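Olmedo Bin Sort: budget planning README

Hi! You've found the planning notes for our two-arm sorting setup at Metano. We wrote them for any group trying to work out what to buy first, and we love hearing from people who are building their own!

What's in the folder

parts.csv lists every line of our order, 50 in all, with price paid and delivery time
spares.csv covers the things we reorder
tasks/ has 11 short task notes, each with the props it needs

Where the money goes

Arms come first, and they swallow most of the budget. Buy both together if you can (ours came in two orders and we paid shipping twice, ouch). After that it's frame, table, cables and wrist cameras. The props are the cheap, fun bit: colored plastic bins and small packaged items, the kind you can pick up on a lunch break. Put 20 percent aside for spares. Jadwiga Dudek argued for less and has since come around!

Sorting into the pink bin is the task we priced everything against, and it's still our favorite to run.

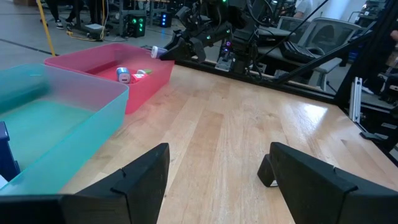

Before you order

Measure the reach of both arms over the table you really have
Get bins in at least two colors
Ask for fingertip prices separately, and order 6 extra
Leave floor space for power units and cable runs

Still open

Yoshinori Ikeda is pricing a second cell for Astgate, and we hope to add those numbers in July. Questions about parts.csv go to Nuria Segura.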